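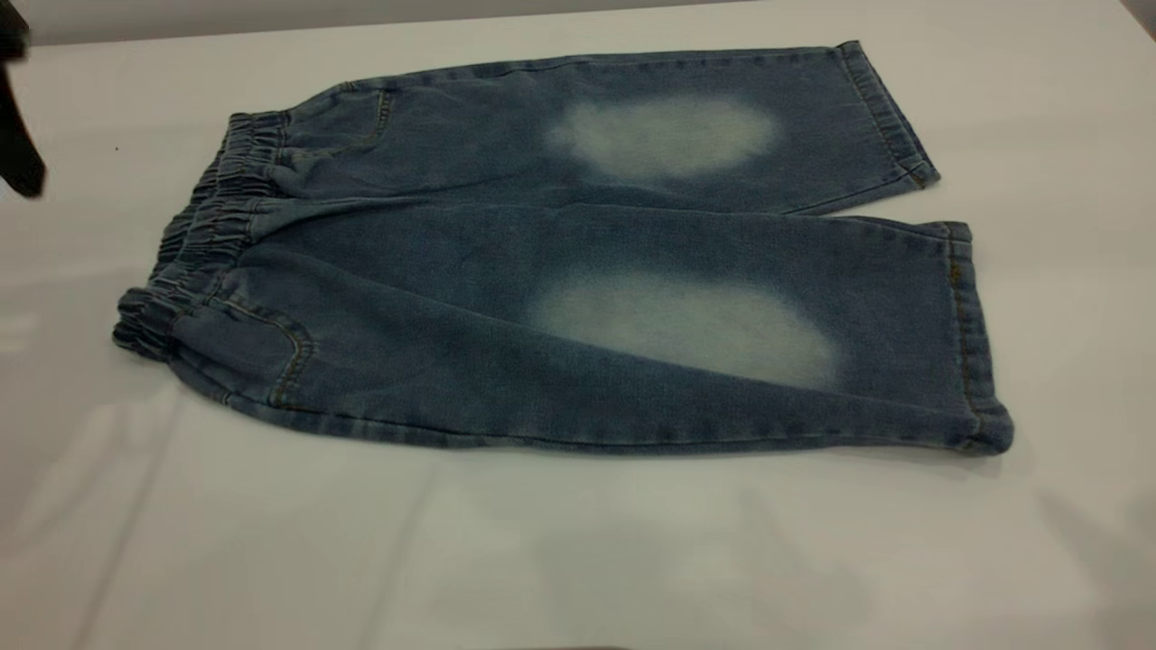

The Kamholm legislature opened its building in Erkelby to the public in July, and I went for the day. The doors opened at 9:30 a.m. I got there a little before that and waited in line on the north steps, where a guard handed out a folded map and a sticker. Bags went through the scanner. Water bottles were allowed, food was not.

The visit was self-guided except for the chamber and the press room, which needed a timed ticket. Tickets were free and given out at a desk inside the Urnel Street entrance, so if you came in by the north steps you had to walk the length of the ground floor to get one. I got a chamber ticket for 11 and a press room ticket for 1:15.

The ground floor is mostly committee rooms. Four were open. In the first, staff had set out copies of bills from the last session with the amendments marked in the margin. A road maintenance bill had gone through 14 drafts, and all of them were there in a stack. The final one is shorter than the first. A clerk explained how a bill is assigned to a committee and what happens if the chair never schedules it, which is that it expires at the end of the session. A man next to me asked how many expire that way. She said most of them.

The second room had a display on the renovation of the east wing. Work was stopped last winter after a section of plaster came down in a hallway and a member hurt his wrist. There is a short printed account of it on the wall, along with the inspection report. The hallway is open again, with netting over the ceiling.
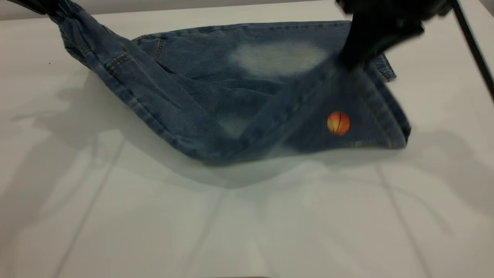 *Denim pants partly lifted off a white tabletop.*

The chamber tour started on time. Volkan Güler, the deputy clerk, led it. He has worked there for 13 years and spoke without notes. Visitors stood at the back first and were then let down the center aisle in small groups. The desks are older than the building and were moved over from the previous one. Each has a voting panel with two buttons and a small screen, put in five sessions ago. Before that, members answered a roll call out loud, and Güler said a full vote took about 14 minutes. It now takes under one, though they still do it by voice on the first day of a session.

Someone asked what happens when a member is in the hospital. Güler said there is no remote voting. A member who is out is listed as excused, and the majority needed is still figured on the full membership. In a closely divided chamber this can hold up a bill for weeks. He gave the transit budget as the last case and did not say which member had been out.

We were allowed to sit in the public gallery afterward. The seats are narrow and the sound is poor at the far end. If you plan to attend a real session, sit on the left side near the front.

Lunch was in the basement cafeteria. It was crowded by noon and they ran out of soup. I had a turkey sandwich and coffee. There are more tables in the courtyard, reached through the door past the mail room, which the map does not show.

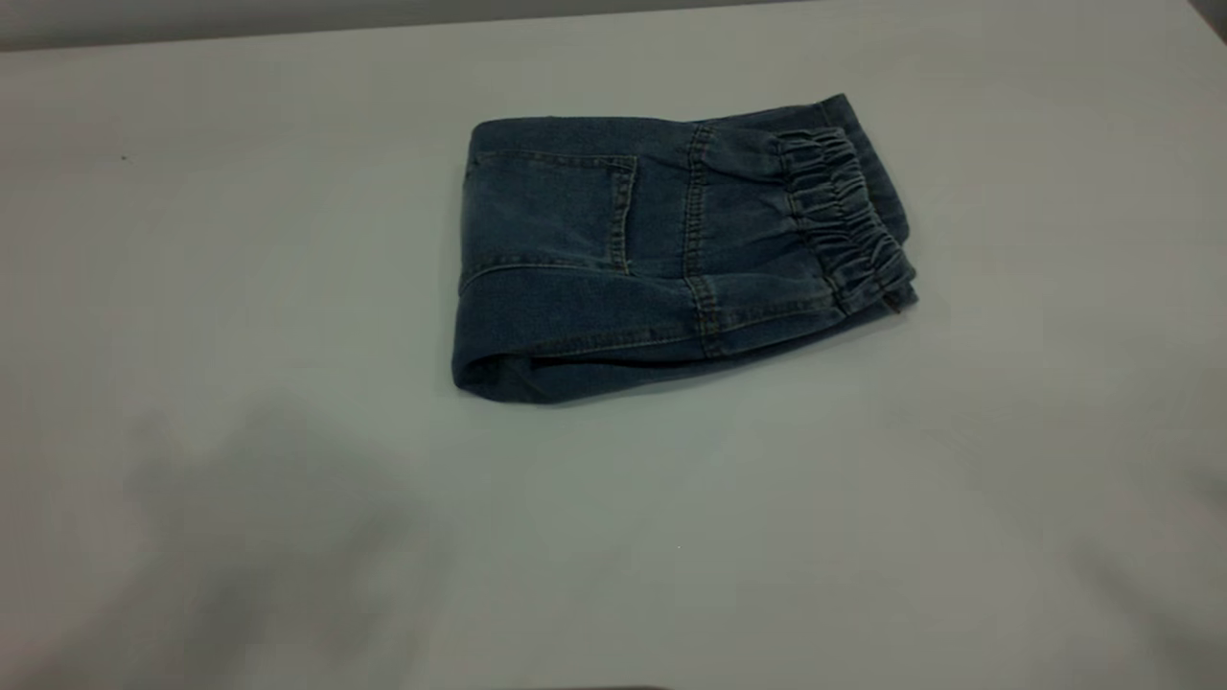 *Folded denim pants, with a stitched patch pocket on the upper side.*

The press room is on the second floor, at the end of the Zoubi corridor, named for a former speaker. It is smaller than I expected. Kadir Sezer, who handles press for the majority office, took questions there for half an hour. Most were about how statements get written. He said the hardest ones are about members' health. The office confirms that someone is absent and, if the member agrees, gives the cause and an expected return date. It does not release anything from a doctor unless the member signs off in writing. A woman who said she used to report for a local paper told him this was not how it worked in her day. Sezer said that was probably true.

I spent the last hour in the library on the third floor. The bound session records go back to the first sitting and can be taken down and read at the tables. The elevator on that side was out, so it was stairs both ways. Copies are 13 cents a page, coins only.

The doors closed at 4. Parking in the Urnel Street garage was free until 5 with a stamp from the ticket desk. The 2 bus stops outside the north steps.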